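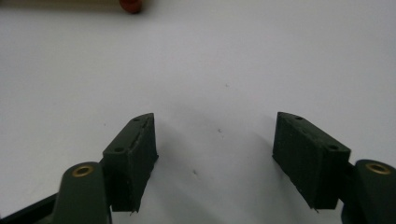 White top, paler towards one end and greyer in the middle.

Ticket: Grey cast on Ciller table top, Tundside workroom
Category: Furniture and fittings
Priority: Low
Status: Resolved
Related items: Farouk bench lamp, Plevetis surface cleaner

Original report

First of all, we love this table. It came in August and it has made the workroom a much nicer place to be. The matte white is lovely to work on, there's no glare coming back at you, and small parts are so easy to spot on it compared with the old brown one!

The trouble is a greyish look to the middle of the top. The end by the wall looks pale and clean, then the colour goes slightly cooler and duller as you come towards the middle. There isn't an edge to it anywhere. I can't put a finger down and say "it starts at this point", it just fades from one to the other. No marks in it, no rings, nothing I can feel with my hand.

What I'd like to know is whether the finish is wearing, whether we've been cleaning it wrongly, or whether these tops come slightly uneven in colour. Very happy to try things and write them up. I quite enjoy this sort of puzzle.

Reply from support

Thanks for such a clear report, and we're glad the table is earning its keep. Wear on this finish normally shows as shiny areas before there's any change in colour, so please look along the top from a low angle and tell us if the grey part is glossier than the rest. Could you also let us know:

What you clean it with, and how often
Whether anything warm or oily has been left standing on it
What lighting is over the table, and how high it hangs

Please don't use scouring pads or cream cleaners on it while we look into this.

Update 1, morning

Looked along it from both ends with my chin practically on the table. No shine at all, it's matte right across. Good news, I think?

Cleaning: Plevetis spray and a soft cloth, most evenings. Before that bottle we used washing-up liquid in warm water. Nothing warm goes on it (there's a separate stand for the glue pot) and nothing oily that I know of.

Lighting: one ceiling panel plus the Farouk bench lamp on its arm, clipped to the shelf at the wall end. I measured from the top up to the lamp head and got roughly 440 mm. The lamp is the brightest setting they do, 1,000 lumens going by the box.

Update 2, same day, after lunch

Cleaning test done. I split the middle into strips with low-tack tape and tried 3 things, one to a strip:

Plain warm water, wiped and dried
Washing-up liquid, rinsed twice, dried
Plevetis spray, left a minute, wiped, then rinsed with plain water

Peeled the tape off, gave it half an hour and had a good look. No difference between the strips. The cloths came up clean as well, which was pleasing in its own way because it means the evening wipe-downs are working. So I don't believe it's a film or a build-up.
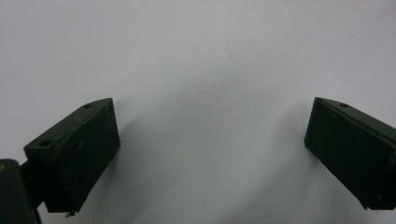
I then had a go with a sheet of white printer paper, and this was the fun part. I laid it flat at the wall end and it looked bright. Slid it slowly down to the middle and the paper went greyer as well! Same cool, slightly blue look, and it came on just as gradually. Slid it back and it brightened again. I did this far more times than I needed to.

Then I tried it with the bench lamp off and only the ceiling panel on. The whole top looks duller, of course, but much more even. I had one more look for any join or line in the surface and couldn't find one.

Reply from support

Brilliant, the paper test is exactly what we would have asked for next. If a loose sheet changes colour along with the top, then the top isn't where the grey is coming from. Your lamp is set low and to one end, so the light drops away quickly across the surface, and a matte white shows that more than a darker or patterned top would. Anything standing or held near the middle will add soft shade of its own. The bluish tone could be the ceiling panel taking over where the lamp runs out.

Please try, in this order:

Raise the lamp head as far as the arm allows
Tilt it towards the middle of the table
Turn it down one step
Move the clip along the shelf if you have room

There's no need to change how you clean. Your routine is fine for this finish, though we'd still rinse off the spray now and then.

Update 3, late afternoon

Did all of it. Raising the head helped a bit. Tilting it helped a LOT. Turning it down felt wrong, as I was sure I'd want more light, but it brought the bright end closer to the rest and it's easier on the eyes too. I couldn't move the clip very far because the label maker lives there and its lead is short.

The middle is still a touch greyer than the wall end if you go hunting for it. With the paper on it, the paper is the same, so I'm content that it's the light. I've put a pencil mark on the shelf edge where the clip should sit and a note on the lamp arm saying which step to use.

One small question while the ticket's open: is there any harm in using low-tack tape on this finish regularly? It came away cleanly today and it's so handy for keeping jobs apart.

Reply from support

No harm at all, as long as it comes off the same day. Tape left on for weeks can leave some of its glue behind, and warm soapy water is the thing to use if that happens.

We'll mark this one resolved. It will reopen if you reply within 3 weeks.

Closing note

Thank you! All working well at the new lamp height. Please pass on that the rounded corners are a treat too, I haven't caught a sleeve on them once.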